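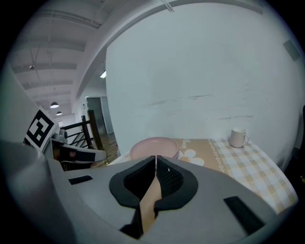 2019-08-21
Ye-ji Ban

Search this journal Go

3.2 Table setting and the evening meal

Households in Plulerstead and Bavasard were asked how often the evening meal was eaten at a table, and who set it. Of the 2548 forms mailed in February, 1655 came back complete enough to use. Forms with no answer to the table question were dropped before coding.

We coded a table as "set" if it had plates and at least one covering, either a cloth or placemats. Figure 1 meets this rule: a gingham cloth, a placemat with a daisy-like flower on it, and a stack of pale pink plates. Plates did not need to be laid out at each seat. In pilot interviews, many people in Bavasard said they put out a stack and let everyone take one, and a stricter rule would have missed those meals.

Setting the table went along with longer meals in both towns. The link was stronger in homes with school-age children and weak in homes where one adult worked evenings. Mabuza, which was added late, had too few forms for a separate estimate and is pooled with Bavasard below.
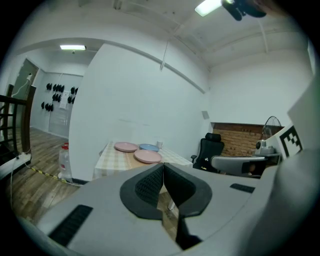 3.3 Limits of the self-reports

Meal length was reported from memory. People tend to round to the half hour, and the form did not say whether clearing up should be counted. We reran the models without the 17 households that gave a meal length over three hours, and the direction of the result did not change. The Gimness diary study used daily entries and found shorter meals overall, but it did not ask about cloths or placemats, so the two sets of answers cannot be matched on that point.

Contact | Copyright | Back to top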